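Zerkumine – Textsammlung der Vereinsbriefe aus Twal und Asholm

Stand: 2. April

Zerkumine ist eine Sammlung von 84 abgeschriebenen Briefen zwischen den Gesangvereinen von Twal und Asholm. Die Briefe handeln von Noten, Reisekosten und sehr oft vom Wetter. Ich habe sie abgeschrieben, damit man sie durchsuchen kann. Für die Sprachforschung sind sie vielleicht auch nützlich, weil viele Schreiber die Mundart benutzen.

Inhalt

briefe/ – die Abschriften, eine Datei pro Brief, UTF-8
register.csv – Absender, Empfänger, Ort, Signatur
glossar.txt – Wörter der Mundart mit Übersetzung

Die Spalte „ort“ enthält den Ort, von dem der Brief geschickt wurde, und nicht den Wohnort des Absenders. Leere Felder bedeuten, dass der Ort nicht lesbar ist.

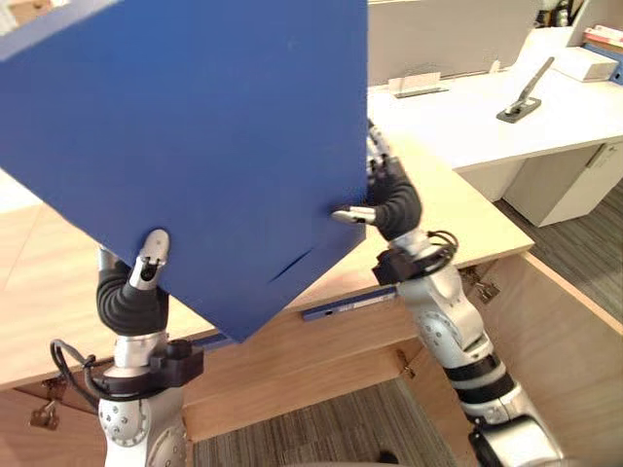
Regeln der Abschrift

Die Rechtschreibung bleibt wie im Original. Abkürzungen werden nicht aufgelöst. Eine unsichere Lesung steht in eckigen Klammern mit Fragezeichen, zum Beispiel [Nothen?]. Zeilenumbrüche habe ich nicht behalten, Absätze schon. In acht Briefen fehlt der Anfang oder der Schluss, diese haben im Register den Wert „unvollst“.

Das lange s wird als normales s geschrieben. Bei der Unterscheidung von u und n bitte ich um Geduld – manche Namen sind sicher noch falsch.

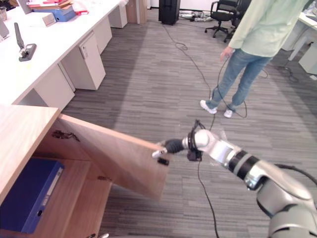

Bekannte Fehler

Zwei Briefe aus Nurnham haben dieselbe Signatur. Ich ändere das erst in der nächsten Version, denn das Glossar verweist an mehreren Stellen darauf. Beim Öffnen von register.csv in einer Tabellenkalkulation muss man das Semikolon als Trennzeichen wählen, sonst erscheint alles in einer Spalte.

Korrekturen bitte immer mit der Signatur und der ganzen Zeile schicken.

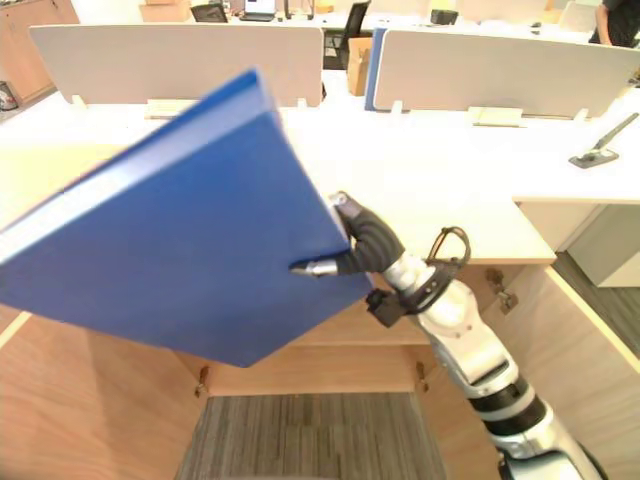 Version 2 – Seite 8

Nutzung

Die Abschriften dürfen frei kopiert und verändert werden, wenn der Name der Sammlung genannt wird. Für das Glossar gilt dasselbe. Wer einen Brief im Druck zitiert, soll die Signatur aus dem Register angeben und nicht den Dateinamen, weil die Dateinamen sich noch ändern können.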